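Peltetau 702 Scale: A Long Look at a Plain Machine

May
By Parisa Karimi

The Peltetau 702 is a flat digital scale that costs $45 and weighs things up to 30 pounds. It is sold for both kitchens and home mailing, and I have used it for both. I bake most of our bread, and I mail out small orders of yarn for my sister-in-law when she is busy. Before this I had two scales, one for each job, and neither was very good.

I bought the 702 last fall with my own money. It has been on the counter next to the toaster ever since, apart from a few weeks in a closet when we had the floor done.

What you get

The box holds the scale, a power adapter, a folded instruction sheet and a loose steel tray that sits on top of the platform. The tray lifts off and can be washed in the sink. The display is on a short cord and can be pulled away from the body, or it can be snapped into the front edge. No batteries are included. It takes four AAA batteries if you don't want to use the adapter.

The instruction sheet is short and mostly clear, although the part on calibration is printed so small that I had to take a picture of it with my phone and enlarge it. You need a 200 gram weight to calibrate the scale and there isn't one in the box. I borrowed one from Kourosh Mirzaei, who roasts coffee in his garage and owns a full set.

Setting up

Put it on something level. The four rubber feet don't adjust. Our counter slopes a little toward the window and the reading drifted by a gram or two there, so I moved the scale to the other side of the stove and the drift went away. That was the only trouble I had in the first week.

There are four buttons: power, unit, tare and hold. The unit button goes through grams, ounces, pounds and ounces, and kilograms, in that order. If you overshoot, you have to go all the way through again. The scale remembers the last unit you used as long as it is plugged in. On batteries it goes back to grams each time, and I think that is a mistake, at least for people in this country who want it mainly for mail.

Baking with it

For flour, water and sugar it does everything I need. I put the bowl on, press tare, pour, press tare again and pour the next thing. The numbers settle in about a second. I checked it against the steel weight at the start, and again after the floor was finished, and both times it showed 200 on the nose.

It is less good with small amounts. The display moves in steps of one gram, and if you sprinkle salt or yeast in slowly it may not notice at first. You get nothing, nothing, and then three grams all at once. I weigh yeast on a little pocket scale I already had, or I use a spoon. Anybody making espresso should look at something else.

A large mixing bowl hides the display when it is snapped into the body. This is where the cord helps. I pull the display out and lean it against the wall, and I can read it with even my widest bowl on the tray. The cord is coiled and tends to pull the display back toward the scale - a bit of putty on the back fixed it for me.

Packages

I was more curious about this part, and I am happier with it. Soft packages are a nuisance on a small scale. They sag over the sides and touch the counter, and then the weight comes out too low without your knowing it. The platform on the 702 is wide enough that the usual padded mailer stays clear. For a longer one I take off the steel tray and set a cookie sheet on the platform, tare it out, and lay the package on that.
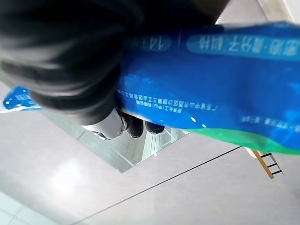 Blue plastic packaging.

The hold button is for this sort of weighing. Press it once the number settles and the reading stays on the display after you take the package off, so you can carry the package to the table and write the label. It stays for two minutes or until you press hold again. My old Janano scale had a hold feature too, but it froze whatever number happened to be showing, settled or not. The 702 waits for the weight to stop moving first.

I compared its readings with what the counter at our post office gave me on a handful of packages. They agreed to within a tenth of an ounce on all but one, where the 702 read slightly high. I would still round up if a package is near a cutoff.

A few things I don't like

The power adapter has a stiff plug that goes in at the side, and it sticks out far enough to get bumped. I would have put it at the back.

The beep is loud and cannot be turned off. Every press of every button beeps. If you bake early in the morning, people will hear you. I put a piece of tape over the little holes on the underside, and that brought it down some.

The steel tray shows fingerprints and it also slides if you tip the scale to move it. Twice I have had it come off and hit the floor. There is a dent in one corner now, and it still sits flat.

On batteries the scale shuts itself off after two minutes without a change in weight. If you tare a bowl and then go hunting through the cupboard for the rye flour, you may come back to a blank screen and have lost your place. Plugged in, it stays on.

Compared with others

My neighbor Ramiro Aranda has the Shawky, which is cheaper and thinner and stands on its edge in a drawer. It is a nice scale for a small kitchen. He uses it for portions and for coffee and has no complaints, but its platform is the size of a saucer and the display is under whatever you put down. For packages it would be no use to me.

The Stondska is heavier and costs a good deal more. I used one for an afternoon at a friend's house. Its display lights up brighter and its feet adjust, which I would have liked for our counter. I didn't find it any quicker to settle, and the buttons were hard to press with floury hands.

Cleaning and wear

The body is plastic with a seam all the way around, and flour gets into the seam. A dry toothbrush gets it out. Don't run water over it. The lettering on the tare button has begun to rub off, and the others look new. The first set of batteries lasted through the winter, but I had it plugged in for much of that time.

Should you buy it

If you bake in quantity and also mail things, yes. One scale does both jobs, and the price is fair. If you only do one or the other, there are cheaper scales that will do it about as well. Mine is staying where it is, and I gave the old Janano to my daughter for her apartment.

Recent reviews
Bread knives for thick crusts - Banafsheh Babaei
A label printer that needs no ink - Kamran Pakzad
Stacking flour bins, one year later - Parisa Karimi
Cheap tape guns compared - Kamran Pakzad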